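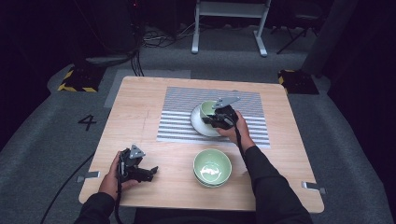

Bowl stacking, table 4, seen from the head camera

Wrist cameras or head camera for hand-held gripper demonstrations?
Posted by Mitra Rahimi in Imitation Learning

I'm writing up a small study and would like a second view on a result before I send it to my supervisor. We record table-setting tasks with a pair of hand-held grippers, one in each hand, with a camera on each gripper and another at the head. The task is to move pale green bowls on to a plate on a striped placemat. We then train a policy on the recordings and run it on a two-armed robot at our Skevow lab.

The full set is 2,983 demonstrations. I trained one policy on all three views and one on the wrist views only, with everything else kept the same. I expected the head view to help, as it is the only one that always has the plate in it. The wrist-only policy did better on placing the bowl, and it did worse on choosing which bowl to go for first. I repeated both with 5 seeds and got the same pattern each time.
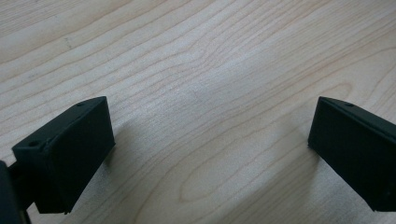
My first thought was that the wrist views would be too empty to learn from. With the jaws open and the hand held low over the wood there is nothing to go on except grain, and a fair share of the recordings have stretches like that in one hand or the other. I haven't filtered any of them out.

Two things I'd like to know. Is it normal for an extra view to make placing worse? And should I cut the stretches where one gripper is idle, or leave them in? The network takes two past images per camera and predicts a short run of gripper poses and jaw widths. Images are resized to the same size for all three cameras.

Jamshid Babaei
Yes, it's normal, and I'd look at the head view before you look at anything else. In your recordings the head camera sees a person's hands and sleeves. On the robot it sees two arms. The wrist views look nearly the same in both cases if you have put the same fingers and the same camera mount on the robot. So the policy with the head view is being asked to deal with an image it has never met, and the wrist-only policy isn't.

We had this at Oltel with a cup task. What we did was mask out the hands in training and the arms at run time, using the same plain grey fill for both. It doesn't have to be a neat mask. A loose one that takes in the sleeve and the cable is better than a tight one that leaves bits of cuff showing. After that the head view stopped hurting and we kept the benefit for choosing the object.

The other cheap thing to try is dropping the head image at random during training, so that the policy can't lean on it all the time. Start with a third of the samples and see.

Placing depends on what happens close to the fingers. The wrist camera has the rim, the pads and the mat all in one view at the moment of contact.

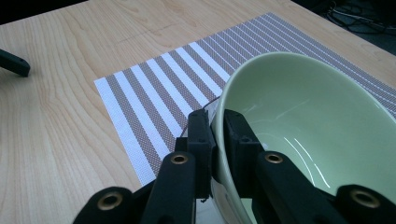

At that range a small error in the hand's position moves the stripes a long way across the image, so the network has a strong signal to correct against. From the head, the same error is a few pixels, and fewer still once you've resized. If you want to test that, crop the head image to the table before you resize it and see how much of the gap closes. I'd also run it once with a plain mat. Stripes are a very easy thing to line up against, and your placing result may partly be down to them. If a reviewer spots that before you do it will be a nuisance.

Check the time stamps too. If the head camera lags the wrist ones by even two images you will see placing get worse in the way you describe.

Pouran Daneshvar
Just use more data. We had 400 demos and it was rubbish, then we had 951 and it was fine. Never bothered with a head camera.

Mehrangiz Amini
Jamshid has covered the views, so I'll only add something on the idle stretches. Don't cut them by hand. With two grippers, the waiting hand is part of the task. If you remove every stretch where one is still, the policy never learns to hold that arm back, and you will get both arms going for the same bowl. 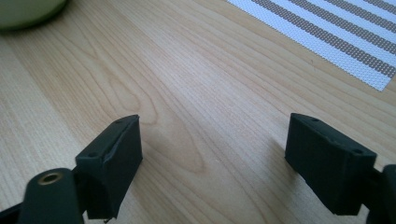 An open gripper over bare wood also isn't as empty as it sounds. Often there's a corner of the mat at the edge of the view, and that is enough to tell the network which way the hand lies from it. What I would trim is the start and end of each recording, when both hands are still. I use a simple speed limit on the two gripper tracks and cut only when both are under it – never one alone.

For the trouble with choosing the first bowl, look at your recordings and see whether the order was fixed. If three people recorded and each had their own habit, a wrist-only policy has no way to tell which habit it should be copying. The Esfahani notes on our group page have a section on writing instructions for the people recording. Ask Uriel Espinoza for the current copy, as the one linked from Greneda is out of date.

Mitra Rahimi
Thank you. The order wasn't fixed, so that's one thing to sort out. I'm running the masked version now and will do the plain mat after it. The time stamps for the head camera were one image late, which I've corrected.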